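From: Nipon Ongart
To: Rakamby allotments list
Date: May 22, 2021
Subject: Re: [rakamby] Runner beans, slugs and the plot 7 water butt

Hello all,

Lovely to hear from you Theerawat, and sorry for the slow answer, I've been up to my elbows in compost (literally, the lid came off the bin on Koval Lane and I had to dig the thing out by hand).

Theerawat Panyasiri wrote:

> Nipon, did you ever get your runner beans going? Mine are sulking.
> I sowed 20 in the greenhouse and put the first lot out after that
> warm spell, and the slugs had them down to stumps in 4 nights. I'm
> tempted to give up and buy plants from Nitimwood, but they want silly
> money for them. Also, does anyone still use the butt on plot 7? It
> smells like a pond.
>
> T.

Don't buy plants! There's loads of time. I've sown beans straight into the ground in the first week of June before now and been picking well into the autumn, and they often overtake the ones that were started early and then sat there shivering. Soak them for an hour or two if you like, but I've stopped bothering. Two to a pole, about as deep as your second knuckle, and pull out the weaker one later on.

As for the slugs, I've tried the lot. Eggshells did nothing at all. Coffee grounds smelt nice and did nothing. Beer traps do work but you have to empty them, and I am not emptying another one before breakfast. What I do now is go out with a torch at ten o'clock and pick them off, and I keep the plants in pots till they're a good hand high so they can stand a bit of nibbling. The variety makes a difference too, I think. Brirnon seems to be tougher in the leaf than the old white-flowered one my aunt gave me, though the white one tastes better, so I grow both and grumble about it.

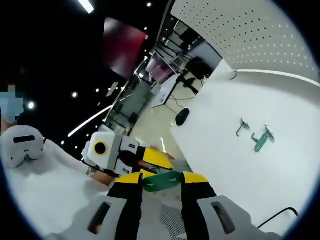
Green plastic part held between the yellow tips

On poles: I've gone over to hazel, cut in winter from the hedge behind the sheds, and tied in a long double row with a ridge pole along the top. My wigwams always went over in the July winds just when they were heaviest, and I got fed up with crawling underneath looking for beans. If you want some hazel there's a bundle leaning on my shed, help yourself, only leave me the two with the forked ends because they hold the ridge up.

The butt on plot 7 is fair game as far as I know. It holds more than 60 gallons so it's well worth rescuing. Tip it out on the nettles, give it a scrub with a stiff broom and put a bit of old net curtain over the top to keep the leaves out. The tap drips, but a turn of plumber's tape ought to sort that. I've got a roll in the tin on my windowsill.

One question back to the list: has anybody got spare leek seedlings? Mine came up like hair and then fell over. I can swap for tomatoes (too many, as ever) or a clump of chives the size of a football.

All the best, and keep the fleece handy, it was a bit nippy first thing this morning,

Nipon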